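Vlasta Grgić
6 February 2022

I promised to write something on the Kunosix cargo drone trial at Tistutton airfield, and I was slow with it. So I will do it in pieces. I work on the ground side, with schedules and paperwork, I am not a pilot. Please read it with this in mind.

For those who did not follow: Kunosix flies a fixed-wing drone with lift rotors, between Tistutton and the clinic landing pad on the other side of the bay. It carries lab samples one way and small medical supplies the other way. By road it is a long trip with a ferry in the middle.

During the trial we planned 53 flights and flew 37. Many people read this number as a failure. I do not agree, but I also do not like when our side presents it as a big success. Sixteen flights is a lot of flights to cancel.

Most of the cancellations were wind. The aircraft can cruise in quite strong wind, this is not the difficult part. The difficult part is the change from wing to rotors above the clinic pad, where there is a ridge and the air comes over it in lumps. Wing-sze Poon made the limits for this pad and she made them strict.

There was some pressure to relax her limits in the second half. She refused. I want to say in public that I think she was right, and that it is not pleasant to be the person who refuses when the visitors are already standing there with coffee.

The second reason for cancellations was batteries. The packs come from Dương and I have no complaint about quality. But we had three sets, and a cold set charges slowly, and if one set is waiting for inspection then the afternoon flight simply has nothing to fly with. A fourth set would have saved us several flights. It was in the first budget and was removed.

A small thing which cost us more time than I like to admit: the battery logs used local time and the flight logs used UTC. Rokeya Matubbar found it in the second week when a pack seemed to be charging in the air. After this everything was in UTC, also the kitchen clock.

Now about airspace, as I received many questions. No, the drone does not fly "free" among other traffic. We had a temporary corridor, published in advance, and Tistutton radio had our phone number. When the flying club wanted to go across, they called and we held. It was all very polite and very manual.

This is my main doubt about the whole business. With one drone and one corridor, a phone is enough. If the company wants ten routes, somebody must build the thing which replaces the phone. I have seen many nice slides of this thing. I have not yet used one.

The clinic side is the part I knew least and learned most from. Estela Lucero runs their lab desk. Before the trial she asked only one question: at what hour in the morning will you tell me if it flies? She did not ask about speed or range. If she knows at seven, she can put the samples on the ferry van. If she knows at nine, the van is gone.

We had planned to give the decision one hour before departure, as you would do in aviation with a good weather picture. For her this was useless. We moved it to seven, and we accepted that some mornings we would cancel and then look at a beautiful calm sky at eleven. A few of the cancelled flights are exactly this.

For the booking we used Zallow, which is made for vans and motorcycles. It wants a driver name for each trip. We could not leave the field empty, so we wrote the name of the remote pilot on duty. Kanini Mbwambo got many five-star ratings for her careful driving.

About noise. We received 2,371 replies to the survey in the villages under the route, much more than the council expected. I am not allowed to share the results before the report is published. I can say that people wrote long answers in the free text box, and I have read all of them, and they are more thoughtful than the comments under my posts :)

What people noticed was mostly the arrival and not the cruise. In cruise it is one propeller and it is high. On arrival all the lift rotors start, and the tone is new for the ear. One farmer compared it with a milking machine that is coming closer. I think it is a good description and I have used it in a meeting.

Somebody asked if it is cheaper than the van. In this trial, no. You have a remote pilot, a person at each pad, insurance, and me. The van has one driver. It can become cheaper if one pilot may watch several aircraft, but this was not permitted to us and I will not calculate with permissions we do not have.

Next step is the report, then the application for a longer season with a second pad lower down, away from the ridge. The land owner there has said yes in principle. If the wind numbers are as we hope, the limits can stay the same and we fly more. I will continue this thread when the report is out, and I will read the replies this evening after dinner. 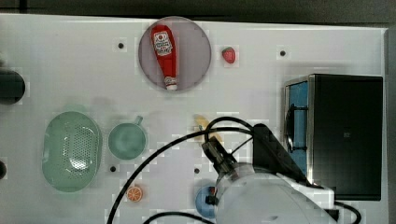
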